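Amândio Antunes has been trying to get a machine to clear a table for 2 years, and when I asked him how it was going he laughed for so long that I put my pen down.

"Ask me about wiping," he said. "Wiping is my favorite subject."

So I did. I went to see him in Brinstead because my sister had sent me one of those videos where a robot does the dishes, and she wanted to know if she should hold off on a new dishwasher. I figured he'd give me a straight answer, and he did (buy the dishwasher!), but it took us most of an afternoon to get there.

His team at Langlois works on small chores, the kind you do on the way to doing something else. Folding a cloth, moving a cup, pulling a tablecloth flat. He says the tablecloth is the one that keeps him humble. "A plate is a plate. You pick it up and it's the same plate. Cloth has opinions. You touch one corner and the far side moves."

I said my own tablecloths never lie flat either, and I've had a lot more practice.

"Sure, but you know when to stop," he said. "You look at it and think, good enough, people are coming. I have a log with 1277 tries in it, and in plenty of those the arm was still fussing when any person would have sat down to eat."
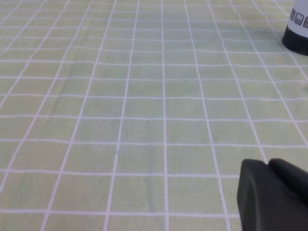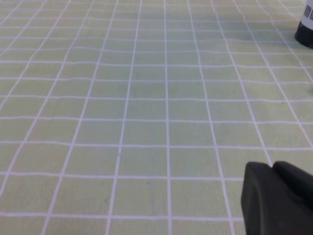
The green grid cloth, with the gripper at lower right and the container at the far corner.

I wondered about shops, too. Julden, a housewares store across town, asked him last December whether a robot could straighten the display tables after closing. He told them it could do 3 tables in a night if they didn't mind one of them looking worse. They kept their evening crew.

"They were very nice about it," he said. "They sent cookies."

He's more hopeful than that makes him sound. Picking up a cup from a clear spot is pretty routine for his arm now, and he thinks putting groceries on a shelf will come before anything involving fabric. What he won't do is give me a year. I tried — I asked if his kids would have a robot that makes the beds.

"My kids are 31 and 28," he said. "They don't make the beds now."

My sister has ordered the dishwasher.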